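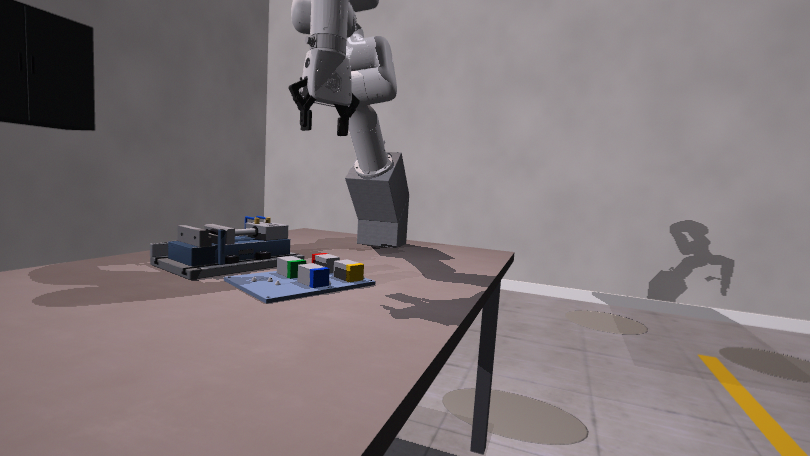
Daiane Caldeira asks whether the cell has to be simulated before the purchase order goes out, given that the arm supplier's reach chart already covers the table. It does. The reach chart gives the envelope of the bare arm on a flat floor mount. It takes no account of the pedestal, the gripper, the fixture or the parts board, and those four items decide whether the arm on the quote is the arm to buy.

Section 3. Planning and Budgeting the Bench Cell

This section applies to single-arm bench cells ordered with a two-finger gripper and one work-holding fixture. Cells with a conveyor or a second arm are covered in Section 5. Complete Section 2 (Site Survey) first and keep the survey sheet at hand.

3.1 Before you begin

You will need:
- the completed site survey sheet
- a Notik planning licence, trial or full
- the part list, with the mass of each part and of the heaviest fixture insert
- the cost centre number for the purchase

Note: The trial licence saves layouts but does not export them. If the layout must go to an outside integrator, order the full licence before step 1 of 3.2.

3.2 Lay out the cell in simulation

1. Open a new bench layout in Notik and enter the room dimensions from the survey sheet. Include wall cabinets, doors and floor markings.

2. Place the table. Use the real outside dimensions, including the edge trim.

3. Place the pedestal at the rear of the table and mount the arm on its flange. The simulated arm in the opening figure is mounted this way, with the fixture and the parts board on the tabletop ahead of it.

4. Attach the gripper. Select the model that will be ordered. A generic gripper of similar size is not acceptable for the clearance check in 3.3.

5. Place the fixture, then the parts board. Leave enough bare tabletop at the operator side for loading by hand.

6. Save the layout under the cell number. Do not overwrite earlier revisions.

CAUTION: Do not move the pedestal to correct a reach fault at a single point. Moving it changes the approach angle at every other point in the program. Move the board or the fixture first.

3.3 Check reach and clearance

1. Jog the arm to each corner of the parts board with the gripper pointing straight down. Record any joint within 30 degrees of its limit.

2. Repeat at each fixture station, with the gripper open and again with it closed.

3. Check the outer linkage of both fingers against the raised parts of the fixture. Open fingers take up more width than the tips suggest.

4. Check the elbow against the rear wall and any overhead cabinet at full retraction. Minimum clearance is 200 mm.

5. Run the complete cycle at programmed speed. Correct all collision flags and run it again.

Note: A layout that passes with zero flags still has to be checked on the floor at commissioning. Real cabling and air lines are stiffer than the simulated ones, and walls are seldom square.

If step 1 or step 2 fails after the board and fixture have been moved, select the next arm size and repeat all of 3.3. Do not carry results over from the smaller arm.

3.4 Select the pedestal

Two pedestals are offered for bench cells.

Tarnis standard pedestal. Bolts through the tabletop. Suitable for steel and solid-core tables. Drilling template supplied.

Tarnis heavy pedestal. Bolts through the tabletop to a backing plate. Required where the table is rated below 160 kg or where the arm will run above half speed with a loaded gripper.

CAUTION: The mass of the arm is not the design load. Use the dynamic load from the arm data sheet and add the pedestal, the fixture and the heaviest part. If the total exceeds the table rating, budget for a new table. Bracing an under-rated table is not approved.

3.5 Prepare the budget

Enter the cost of each item on Form 1403. Use written quotes only. Verbal prices and catalogue prices are returned unprocessed.

Line A: arm and controller
Line B: pedestal and mounting hardware
Line C: gripper, with one spare set of fingertips
Line D: fixture, including inserts for each part variant
Line E: parts board or tray
Line F: table, if replaced
Line G: guarding, floor marking and signage
Line H: electrical and air supply
Line I: freight, brokerage and installation labour
Line J: operator training

Note: Lines D and H are the two most often underestimated. On the Amundsen bench cells, fixtures came in at nearly 30 per cent of the total once inserts for every variant were included. The first estimate had allowed for one insert.

Note: Enter freight on Line I even if the supplier quotes a delivered price. Write "included" and leave the amount at zero. A blank line is treated as an omission.

Do not add a general contingency to Form 1403. Contingency is held at the cost centre and is requested separately once the quotes are in.

3.6 Order of purchase

Lead times differ, and the arm is seldom the longest. Place orders in the following sequence.

1. Fixture. Send the integrator the part drawings and the approved layout together. Promari will not start machining from a layout alone.

2. Pedestal and, if required, table.

3. Arm and controller. Request a delivery date later than that of the pedestal. Arms stored on site in the shipping crate are not covered for transit damage reported after the inspection period.

4. Gripper and fingertips. Confirm the flange pattern against the arm order number before signing.

5. Guarding, floor marking and services.

CAUTION: Do not order fingertips before the first fixture insert has been approved. Changes to the insert usually change the fingertip profile, and machined fingertips cannot be returned.

For cells to be commissioned before the end of August, all orders in steps 1 to 3 must be placed on or before Friday, June 7, 2019. Later orders fall into the next installation window.

3.7 Approval

Submit the following as one package:
- the saved layout file, with revision number
- the reach and clearance record from 3.3
- Form 1403, with quotes attached
- the site survey sheet

Technical review: Fereshteh Esfahani
Budget review: Folasade Isah
Release to purchasing: Etenesh Wolde

A package returned at technical review keeps its place in the queue if it is resubmitted with the same cell number. A change of arm size after budget review requires a new Form 1403. When the package has been released, proceed to Section 4, Receiving and Inspection.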